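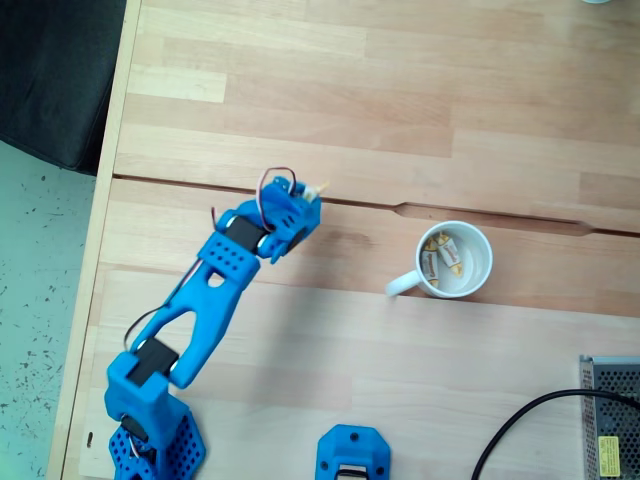

Blue arm and white mug on the tabletop

Movside Bible Readers > Old Testament > Judges

Gideon and the men who lapped the water (Judges 7)

DespinaPetek
Posted May 20, 2023
We just finished four weeks on Gideon at our study in Jekmont and I am still buzzing about it! I grew up on the Sunday school version with the torches and the jars and the big noise in the night, and I had somehow never slowed down for the bit at the water. God sends home everybody who is afraid, then says there are still too many, then has Gideon watch how the rest of them drink. The 300 who lapped get to stay. The ones who knelt go home.

Our group spent around 90 minutes on those few verses. I was taught that the lappers were the alert ones, scooping water up with a hand so they could keep an eye out for Midianites. It makes a great picture. But I've gone over the chapter again and again and I can't find a word in it about being alert. What do you all do with this?

seixas_reads
Oh, I love this chapter. I'm on team alert and always have been. Verse 6 has them "putting their hand to their mouth," so they're up on their feet, or at least not face down in the stream. Any soldier could tell you which one you'd want next to you.

Jinditz
Can't agree with you there, seixas. Verse 5 says they lapped "as a dog laps." If I wanted to praise a man's military bearing I wouldn't start with the dog!

Josephus reads it the opposite way from the Sunday school lesson, by the way. He has the ones who drank in a rush down as the frightened ones, and says God picked them so that the victory couldn't be put down to them. I think he's guessing too, but I like his guess better, as it goes with verse 2. The whole point there is that Israel would boast "my own hand has saved me."

seixas_reads
But the frightened ones had already gone home in verse 3. That was the first cut. Why would God send the scared men away and then go looking for more scared men?

Jinditz
OK, that's a fair hit. I'd still say the chapter doesn't rate them either way. It was a sorting, and it could have been sandals.

DespinaPetek
"It could have been sandals" is going straight into my notes, thank you.

One of our ladies brought up the old Jewish reading where the kneelers were men who were used to kneeling to Baal. I'd never heard it. Gideon did pull down his father's altar to Baal in the chapter before, so it isn't out of nowhere.

pewnumber4
I came across that one in Rashi and it has stuck with me for years. I wouldn't preach it as the plain meaning, but it ties chapters 6 and 7 together so nicely. Also, has anyone noticed how much reassuring Gideon needs? The fleece wet, the fleece dry, and then God lets him sneak down to the camp and overhear a stranger's dream about a loaf of barley bread. A loaf of bread rolling into a tent and knocking it flat! And verse 15 says he worshiped when he heard it. I get goosebumps.

seixas_reads
The barley loaf is my favorite dream in the whole Bible, and I'm including Joseph's.

I'm keeping my alert soldiers, though. Both can be true – they were good men and there were far too few of them.

Jinditz
You can keep them, just write them in pencil :)

Despina, is your group going on to chapter 8? People tend to stop at the victory, but then comes the ephod in verse 27 and the whole thing goes sour. All that gold, and Israel ends up worshiping it in his own hometown. I'd want to read it right alongside "the Lord will rule over you" in verse 23.

DespinaPetek
Yes! We stop for the summer and pick up again in September with the ephod and then Abimelech, which I am a little scared of. If anyone has a good way into chapter 9 and the parable of the trees, please post it. I have the bramble part down, but I keep getting stuck on why the olive tree gets to go first.

pewnumber4
There's an older thread on Jotham further down this board, look for the one with "bramble" in the title. It gets a bit heated around the fig tree, but the first page is very good.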